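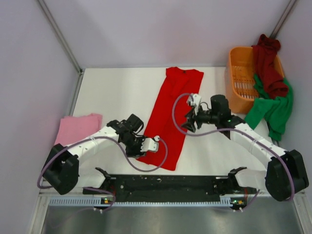
*Two-arm bench with a red T-shirt laid lengthwise, collar at the far end.*

# Natstead Narrow-Tip Finger Set for Cloth Handling

The Natstead set replaces the stock fingers on small parallel grippers used for folding, sorting and laying out garments. Each set contains two fingers with sloping faces that taper to a narrow tip. The shape is meant for single-layer pickup from a flat table, where a wide fingertip tends to push the cloth ahead of itself before it closes.

Price is $249 per set. A two-arm bench needs two sets. Mounting screws are included; the gripper body, motor and wrist camera are not.

## Where it fits

The mounting face uses the Dundeck four-hole pattern. Grippers with a different pattern need the Gamden adapter plate, sold separately, which moves the tips farther from the wrist. Enter the new tip offset in the controller before the first powered close. A wrong offset shows up as a hard touch on the table, and the tips are the first part to suffer.

The fingers are passive. They have no wiring, and any cable already routed along the arm stays where it is. Leave enough slack in the cable loop for full wrist rotation, and check that the loop clears the garment when the arm is at its lowest working height. A cable that drags over a flattened shirt will move it.

## Comparison with the Ruppert wide pad

We ran the narrow tips against the Ruppert wide pad, the other finger most of our customers ask about. Leonie Wunderlich set up the bench and Kai Seidel wrote the pick script. Both finger types used the same closing force and approach speed. The load was ordinary laundry: T-shirts and plain cloths in mixed colors, picked from the table and from a slotted plastic basket.

| | Natstead narrow tip | Ruppert wide pad |
|---|---|---|
| Single-layer pickup, flat shirt | Good | Poor |
| Pickup from a crumpled pile | Good | Good |
| Pulling a hem straight | Fair | Good |
| Holding thick folded stacks | Poor | Good |
| View of the contact point from the wrist | Clear | Partly blocked |

The test covered 1,353 picks across both types. The wide pad is the better choice for thick stacks and for dragging an edge square. The narrow tip is better wherever the arm has to take one layer and leave the next one on the table. Several users run one of each, with the narrow tip on the arm that starts the fold.

## View from the wrist camera

With a camera mounted at the wrist, the tips should sit in the lower half of the image and stay out of the area where the cloth is being judged. The finger bodies will be soft in the picture when focus is set at the tips. Leave it that way — pulling focus back to the bodies costs detail in the creases, and the creases are what the pick script reads.

Keep the table surface pale and plain. Strong colors such as red separate well from it. Shadows along a raised edge can still be taken for part of the garment, so use diffuse light from more than one side if the enclosure allows it.

*Tips together at a bunched section of red fabric, seen from the wrist.*

Dark fingers on dark cloth are harder. For black or navy garments, Volker Baumgart recommends raising exposure by one step and accepting a washed-out table.
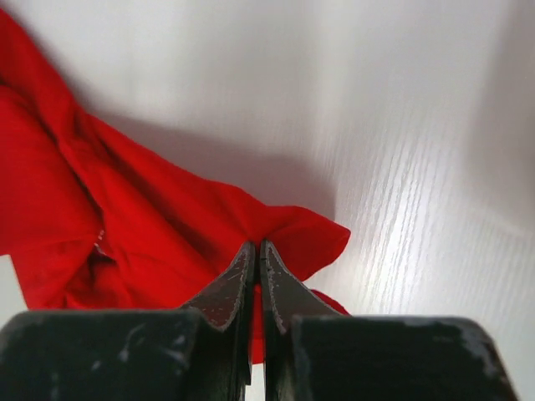

## Setup

1. Power down the arm and support the wrist.
2. Remove the stock fingers. Keep the screws apart from the new ones, as the lengths differ.
3. Seat both fingers and tighten by hand only.
4. Close the gripper slowly until the tips meet. If one sits higher, loosen it, press both against a flat block and tighten again.
5. Enter the tip offset and repeat hand-eye calibration.
6. Run ten picks on a flat T-shirt at low speed before loading a full script.

## Wear and replacement

The sloping faces scuff in normal use. Light marks and pale specks do not affect grip. Replace the set when the tips no longer meet along their full width, or when a burr catches thread. Our own bench set was retired at 3,125 closes on cotton, with one tip rounded over.

Clean with a dry brush. Solvents lift the surface finish.

## Ordering

Sets ship in pairs, left and right marked on the mounting face. Single fingers are available as spares. For adapter drawings or a gripper not listed here, write to Anneliese Frerichs in technical sales and include the wrist model and the current finger length.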